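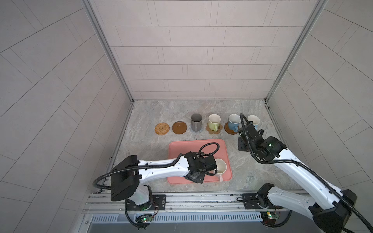
Kakell 여행지 소개글 데이터

개요
Anddale 지역의 관광지, 숙소, 식당, 축제를 소개하는 한국어 글 711건을 모은 데이터입니다. 여행 검색과 글 분류 실험에 쓰려고 정리했습니다. 관리자는 Deming Qin과 Baoshan Du입니다.

파일 구성
places.csv: 소개글 본문과 분류
routes.csv: 도보 및 버스 코스 105개
두 파일 모두 UTF-8이며 구분자는 쉼표입니다.

places.csv 열
id: 글 번호
title: 제목
area: 구역 이름(Nenent, Liao 등)
type: 관광지, 숙소, 식당, 축제 가운데 하나
body: 본문
season: 추천 계절. 비어 있으면 연중
route_id: 연결된 코스 번호. 글 하나에 최대 2개까지 들어가며 세미콜론으로 나눕니다.

수집과 정리
본문은 필자에게 직접 받았습니다. 맞춤법은 고쳤지만 문체는 그대로 두었습니다. 전화번호와 개인 이메일은 지웠고, 같은 장소를 다룬 글이라도 필자가 다르면 합치지 않았습니다.

알려진 문제
Nenent 구역은 식당 글이 많고 축제 글이 적습니다.
Liao 구역의 버스 코스는 5월 노선 개편 전 정류장 이름을 씁니다.
영업시간과 입장료는 본문에 적힌 그대로이며 따로 확인하지 않았습니다. 실제 여행 안내에 쓸 때는 다시 조회해 주세요.

변경 기록
2021년 6월 19일: season 열 추가, 중복된 id 수정

이용 조건
연구와 교육 목적으로 쓸 수 있습니다. 본문을 인용할 때는 제목과 글 번호를 함께 적어 주세요. 오류는 저장소의 이슈란에 id와 함께 남기면 됩니다.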